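Lecture 9 – Choosing the next block

Last week we finished the calibration of the Rerkholm cell. Now we write the planner node, which takes the list of detected blocks and returns one target pose.

## 1. Input

The detector gives for each block a color, a shape class and a position in the board frame. Detections with a score under 78 are removed. Please do not change this value in your own branch, the grading script uses the same.

## 2. Cost of a candidate

For each block the planner computes:

- free space to the nearest neighbor
- travel distance from the present tool pose
- a penalty of 100 if the approach line crosses another block

The lowest cost wins. Free space is stronger than distance, so a block in a tight group can lose even when the tool is already beside it. Compare the yellow heart, with the red cylinder close to its right, and the red six-pointed star, which stands alone.

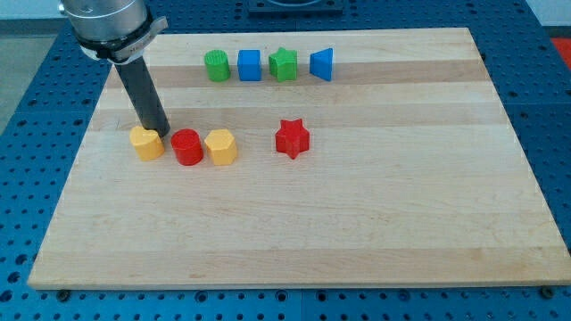
## 3. Exercise

1. Run the planner on the Taswood log with 1000 samples.
2. Set the neighbor weight to zero and run again.
3. Write down which targets changed – one short paragraph is enough.

Hand in by 29 May 2020.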